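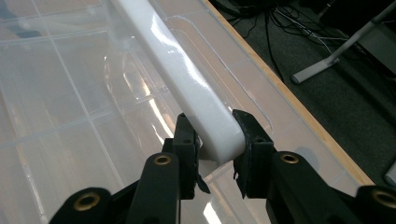
2 min read

Have you ever sniffed a bar of soap and thought, "Mmm, oranges!" even though there wasn't an orange in sight? I do it all the time. So let me tell you how a smell gets into soap.

A smell is really made of teeny bits called molecules. They float off things, drift up your nose, and your brain says "Orange!" or "Yuck, old socks!"

My friend Tibor Szekeres makes soap at a little workshop called Rurwood, and he let me try. We started with orange oil, which hides in tiny pockets in the peel. Bend a piece of peel next to your nose and you'll smell it right away (keep it out of your eyes, it stings!). Squash enough peels and you get a small bottle of oil. For lavender, people use steam instead. The steam carries the oil out of the flowers, then it cools down and the oil floats on top of the water.

Next, Tibor stirred a few drops into the soap while it was still soft. Orange smells fade fast because their molecules are light and zoom away. Woody ones are heavier and hang around, so he mixed in a little cedar too. Clever!

We made 60 bars in April and they had to sit on a shelf for weeks to get hard. I smelled like a fruit bowl all the way home, and my dog would not leave my hands alone.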